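Bin cell, wrist cable snag and dropped picks
10/08/2024
By Selim Çınar

Status: closed, with one item left open at the bottom.

Writing this one up properly because I had a great time with it, and because whoever opens the cell next will find the cables running differently from the old notes. Grab a coffee, it's longer than a ticket should be.

What was reported: the arm stops partway through a pick with a torque warning on the last wrist joint. Clear it, restart, and it runs happily for a while, then stops again. Between the stops we were also getting dropped blocks, which the first report (mine, sorry) treated as the same fault. They were two faults. I spent a whole morning learning that!

The setup, for anyone reading from Brarnitz who hasn't worked on this one: single arm over a gray open bin, blocks in the bin, gripper pointing down, job is to take a block out and put it back somewhere else in the same bin. The cell runs the Nendomero job file. The limit on the wrist joint was set before my time and I left it alone all the way through, so nothing below comes from loosening a number to make a warning go away.

First thing I tried was the dull one. Power down, reseat every connector I could reach, power up. No change. Second dull thing was the log, and that's where it got fun. Of the last 3,000 cycles, 952 had some kind of wrist warning, most of them too small to stop the arm. I had no idea it was that many. We only ever noticed the ones that halted us, and the small ones had been piling up quietly in a file I don't think any of us had opened since August.

So I sorted the warnings by wrist angle, and they bunched up beautifully. Nearly all of them sat toward one end of the rotation, when the gripper turns to line up with a block lying close to the left wall. Hardly any came from the middle of the bin. A bad joint should complain all over the place, or at least at one spot in both directions. This one only complained going one way, and coming back it was smooth as butter. That smells like something being pulled.
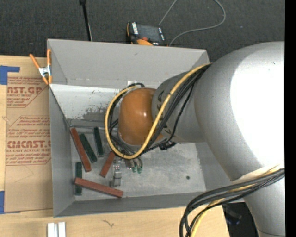

Cable slack at the wrist is a balancing act, and I'd had it wrong in both directions before lunch. Too little and the bundle goes tight as the last joint turns, and the joint reads that as load. Too much and you've built a hook that will find the bin rim for you. The yellow cable goes down across the front of the orange cap, under it and back up the left side, with the black ones keeping it company nearly all the way, so any tie you move on one of them changes the others too. Please don't route just one and call it done. I did exactly that on my first try and the black bundle took up all the pull the yellow one had been carrying.

Here's the method I ended up with, and I'm pretty pleased with it. Take the gripper up well clear of the bin. Jog the wrist by hand to the end of its travel on the bad side, slowly, with a finger resting on the bundle. You can feel it go from loose to firm a good while before the controller says anything. Mark that spot on the cable with a paint pen. Go to the other end and do the same. Then cut the ties, feed slack through from the arm side until neither end goes firm, and tie it again loosely enough that the cables can slide a little. Jog both ways again before you trim the tails. Trim them flush! A cut tie end is nasty on the back of the hand.

I also checked the second bundle, the one that comes across the arm and bends over the corner of the bin. It wasn't part of this fault, but it does lie right over that corner, and a cable that rubs on an edge all day is going to be a ticket sooner or later. I looked along it for shiny spots and flattened jacket and found none. Keep looking.

After the rerouting I ran the same job for the rest of the afternoon and got zero wrist warnings on the left-wall picks. Zero! I reran the sort on the new log three times because I liked looking at it.

Now, the drops. With the wrist behaving I could finally see them on their own, and they had nothing to do with angle. They happened when one block was lying across another, and the gripper closed on the top one while still touching the lower one. The fingers would get hold, the lift would start, and the lower block would drag for a moment and twist the top one out. Put a single block flat on the floor of the bin and I couldn't make it drop, and I really tried.

Changes for that:

Raised the close height a touch for crossed blocks, so the fingertips stay off whatever is underneath.

Put a short pause after closing, before the lift. I expected this to be useless and it made the biggest difference of anything I tried.

Wiped the finger faces with alcohol. They were grubbier than I'd like to admit, so wiping them goes on the start-of-day list.

Also worth a mention, though it isn't a repair: check that the bin hasn't moved. I lost half an hour to picks that were all off by the same amount in the same direction, and it was me. I'd leaned on the bin while cutting ties. If every pick is wrong by the same bit, look at the bin before you look at the calibration. Nudge it back to the marks, check the clamp on the corner, run one slow pick, carry on.

Things I ruled out, so you don't have to: the joint itself (smooth in both directions with the cables untied, no noise), the tool weight setting (matches the sheet), the supply (steady the whole day), and the gripper fittings (hand check, nothing loose).

Still open: I want a proper swivel guide for the wrist instead of ties. Ties work, but they creep, and I'd bet on this coming back in a few months if we leave it. Pacheco has a guide that looks like the right size, and I've asked Hukov whether it clears the cap at full turn. If it does I'll order 2, one for this arm and one for the shelf. Until it arrives, do the finger-on-the-bundle check whenever the ties have been touched, and write down in this ticket which side went firm first.

Old and new logs are both saved under the cell folder, sorted by wrist angle. Have a look at them side by side if you get a minute, they're lovely.

Selim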